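Clanden Kitchen Handbook
Section 3: Setting Up for Dry Mixing

Read this section before the first batch of the day. Most handbooks will tell you that a good batch depends on the recipe. We have our doubts. The bad batches we have looked into went wrong at the table, usually before anyone had opened a bag.

3.1 Clearing the table

1. Take everything off the tabletop, including the things you are sure you will need. Most of them you won't.
2. Wipe the table with a damp cloth, then with a dry one. Sprays that claim to do both jobs in one pass leave a film. We tried two of them and went back to cloths.
3. Wipe the wall behind the table up to elbow height. Powder settles in the grout and comes back down when you least want it.
4. Wait until the surface is fully dry. Run the back of your hand over it if you can't tell by looking.

Caution: Do not dry the table with paper towels. They shed.

3.2 Choosing and placing the bowl

Use a steel mixing bowl that looks too big for the job. The advice that a bowl should be "twice the volume of the ingredients" gets repeated a lot, and we have never seen where it comes from. At Clanden we go larger and sweep up less.

1. Check the inside of the bowl under good light. Polished steel throws streaks of reflection that are easily mistaken for smears, so tilt the bowl. A reflection moves and a smear stays put.
2. Feel the rim for dents.
3. Set the bowl down on the side of your weaker hand, flat on the table, with no cloth under it. The non-slip mats sold for this purpose slip once there is flour beneath them.
4. Leave the bowl empty until every ingredient has been measured.

3.3 Measuring into cups

Dry ingredients are measured into small clear cups, one ingredient per cup. Clear plastic is fine. Printed fill lines on cheap cups are not to be trusted, so go by the scale and ignore the lines.

1. Put the empty cup on the scale and set it to zero.
2. Fill to the weight on the batch card. Do not round.
3. Stand the cup on the opposite side of the table from the bowl, toward the back, where a sleeve won't catch it.
4. Before pouring, look through the side of the cup for lumps and anything that is the wrong color.

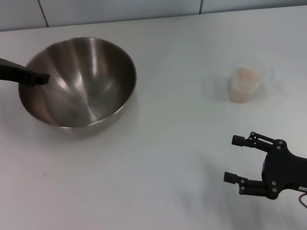
Karla Meléndez disagrees with step 3, and asked that her objection be printed with it: the cup should stand right next to the bowl, she writes, because every inch you carry it is an inch you can spill it, and in her kitchen at Fernell they have done it that way since February without losing a cup.

We have left the step as it is. A cup beside the bowl gets knocked by the whisk, and a few months without an accident doesn't prove much. Kitchens that want to follow the Fernell layout may do so if they write it on the batch card.

3.4 Pouring

1. Read the batch card again. Card 2483 and card 2770 call for different grinds, and the two look alike in a cup.
2. Hold the bowl by the rim with one hand.
3. Bring the cup low over the middle of the bowl and tip it slowly. Pouring from a height is supposed to add air. All we have seen it add is dust.
4. Tap the cup once against the inside of the bowl. If grains still cling to the plastic, use a dry brush, never a finger.
5. Set the used cup aside, away from any full ones.

Note: Fine powders may cling more on dry winter days. Wiping the outside of the cup with a barely damp cloth is said to help. Faustino Gallegos swears by it. Our own results were mixed.

3.5 If something goes wrong

Ingredient spilled on the table: throw it out and measure again. Don't scrape it back into the cup.

Wrong ingredient in the bowl: stop there. Do not try to balance it out with more of the others. Empty, wash and dry the bowl and start from 3.2.

Weight doesn't match the card: weigh the empty cup by itself before you blame the scale. Replacement cups are order number 1195 on the Larnon supply list.

Washing and storing the bowls is covered in Section 4.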